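The table, finally

OK so quick one tonight because I have to be up early and the bread is in the oven and I said on Tuesday I would write this up and then didn't. The table. The TABLE. It's clear. First time since we moved in, I think, definitely first time since Thanksgiving.

If you've been reading a while you know the table. It's the pale one, in the back room, the one I bought from Skurka when they closed the showroom out by the highway. It was supposed to be a work table. For maybe a month it was. Then it was the mail, then the mail and the sewing, then the mail and the sewing and a box of tile samples from Filali that I'm still not ready to talk about, and by January you couldn't have put a cup down on it. I was eating lunch standing up at the counter like a horse.

What got me going was Naima. She's coming for nine days (yes, Naima Benmoussa, from the old apartment, the one with the good knives) and she's bringing her pattern cutting stuff, and she asked on the phone, very casual, is there somewhere I can lay out fabric. And I said sure! Big table! And then hung up and went and looked at it and felt a bit sick.

So. How it went.

First evening I did nothing but paper. Brought the recycling bin in from the hall, sat down, picked up whatever was on top. Bank, bank, flyer, school thing from a kid who isn't mine (wrong address, two years running), bank. Rule was I couldn't get up until the pile on the left was gone. I got up twice. Warranty booklet for a blender I gave away. A letter from the water company dated February, not sure which February. Essam's birthday card, which I bought, wrote, put a stamp on, and then apparently set down here. Sorry Essam. It's in the mail now, happy birthday for whenever that was.

Keep pile was smaller than I expected. It went into one of those accordion files, and the file went on the shelf in the closet, and I'm not buying a second one. If it doesn't fit it doesn't stay.

Second evening, the sewing. Harder. Paper I can be mean to, fabric I can't. I had scraps in there from the curtains in the last place. I had four pairs of scissors and one of them was the good pair, which I'd told Moataz he lost. He did not lose them. They were under the green linen. I've told him, he was nice about it, a bit too nice, I'll be hearing about it at dinner.

Pins all went in the tin. Thread I sorted by color and then ran out of patience at the blues and just put the rest in a bag. Half-finished things: I made myself hold each one up and say out loud if I was going to finish it. The apron yes. The pillow cover yes, only needs the zipper. The trousers no. I cut those trousers out wrong and have known it for a long time and it was a relief to put them in the rag bag, I felt lighter going down the hall.

The button jar came out 2260, by the way. I counted because Desta bet me it was under two thousand and I had the radio on and no sense of time. It took most of an evening I did not have. She owes me a coffee. (404 of them are plain white shirt buttons. Where do they come from? I don't own that many shirts. No one does)

Third evening was everything else, the stuff that isn't a category. This is where I always quit. Batteries, a bike light, candle ends, a key. The tape measure, hooray. A Gruvitz clamp still in the cardboard. Small screws from something that presumably now doesn't have its small screws. What I did this time, and I'm telling you because it worked, is I took the big mixing bowl from the kitchen and swept the lot in there with my arm and carried the bowl to a different room. Sorting it on the sofa was so much easier than sorting it at the table. Don't ask me why. I think at the table I kept putting things back down in the place they'd been living.

Sofa method:
trash bag on the floor
kitchen drawer things on the left cushion
toolbox on the right
the key in my pocket, where it still is

Younes thinks the key is for the cellar at the old place. In which case I should mail it to somebody. Adding that to the list.

Then cleaning. I'd bought the Skindley wood soap ages ago, and had not opened it, it was (guess) on the table. You do a capful in a bucket, wring the cloth out until you think it's too dry, wring it again. Go with the grain. I did it once and the water was a color I don't want to describe. Changed it, did it again. There was a ring from a plant pot that I was sure was permanent, and it came off with the second go and a bit of elbow. There was also a patch of old glue, I got that with my thumbnail and then a plastic card, very slowly. Don't use the metal scraper. I used a metal scraper on the last table and I think of it often.

Let it dry overnight with the window open a crack. Moataz complained about the draft. Moataz can wear a sweater.

No oil or wax on it, before anyone asks. I don't know for certain what the top is made of, the showroom guy said one thing and the receipt said another, so I'm sticking with soap and leaving it alone.

The rules now, such as they are. Mail gets opened in the hall, standing up, over the bin. Sewing lives in the closet and comes out and goes back the same day, even if I'm mid seam, even if it's annoying. Nothing gets parked. If I walk in holding something and don't know where it goes I have to keep holding it. I walked around with a roll of packing tape for twenty minutes yesterday, did the dishes with it on my wrist like a bracelet, so the system has bugs but I'm sticking to it at least until Naima leaves.

Things I still need to do before she gets here:
the lamp, it buzzes
find the long ruler
a chair at the right height, the kitchen ones are too low for cutting
wash the spare sheets
get that box of tile off the bedroom floor (I know, I know, it had to go somewhere)

A few people asked last time about whether to cover the top with something. I used to have an oilcloth on mine and I'm not putting it back. I hated the feel of it in summer, your arms stick, and crumbs get in under the edge and you don't find them till spring. For cutting I'll put the mat down and that's plenty. Desta has a sheet of glass on hers, very elegant, weighs as much as a pony, and she's frightened of it. So no.

Also asked: where did I put it all. Mostly out the door! Two bags of trash, the recycling bin right up to the top, one bag to the thrift store, rag bag. What stayed is in the closet and I can shut the closet door. Just.

And a couple of you wanted to know about size, is it worth having one this big in a small room. I'd say yes, if you can get around three sides of it. Ours is shoved up close on the window side and I've bruised my hip on the corner enough times to have an opinion about corners. But when you need to lay out a coat there's nothing else that will do, the floor is terrible for your back and the bed is too soft to cut on. Measure the doorway first. We didn't measure the doorway. Essam and Younes had it on its side in the hall for most of an afternoon with the legs off, and there's still a dent in the plaster that I've hung a calendar over.

Bread's out, looks ok, one side darker than the other as usual, that oven has a grudge. I'll do the lamp post next, and somebody remind me about the curtain question becuase I've had it in my inbox for weeks. And if anyone has a spare long ruler and is coming past, knock loudly, the bell's off again.

Wood this light shows every bit of dust, which I'd forgotten, having not seen it in so long. I'd also forgotten I liked it. I picked it for the grain in the first place, those long soft stripes going off on the diagonal, and then promptly buried them in bank statements. It's got some faint scratches now, fine little ones, and there's a tiny dark speck near the middle that I went at with the cloth for ages before deciding it's probably just a knot and it can stay. Fine by me. Naima will have fabric all over it by the weekend anyway so I'm going in to sit at it with my toast while I still can.

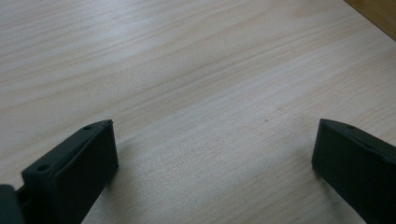
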